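Why Does Your Tummy Rumble?

Last week I was sitting in the library, as quiet as can be, and my belly went GRRRROWL. A boy two tables over looked up! So I want to tell you what was going on in there.

Your stomach is a stretchy bag made mostly of muscle. When you eat, it squeezes your lunch over and over until it's a thick soup. Then the soup slides into your small intestine, a long twisty tube where your body soaks up the good stuff.
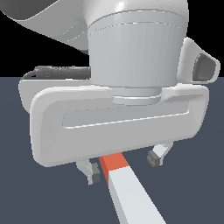 Now, those muscles don't quit when the food is gone. Every so often they give a big squeeze to sweep out the leftovers, kind of like pushing the last toothpaste up the tube. There's air and a bit of liquid in there too, and when they get squished along together, they gurgle. With no food to muffle the sound, it comes out loud!

My friend Iveta Tóth teaches yoga, and she says her whole class giggles when somebody's belly joins in. Mine always does (I blame skipping my snack).

Doctors have a funny word for the noise: borborygmus. Say it BOR-buh-RIG-mus. Try it on your grandma tonight!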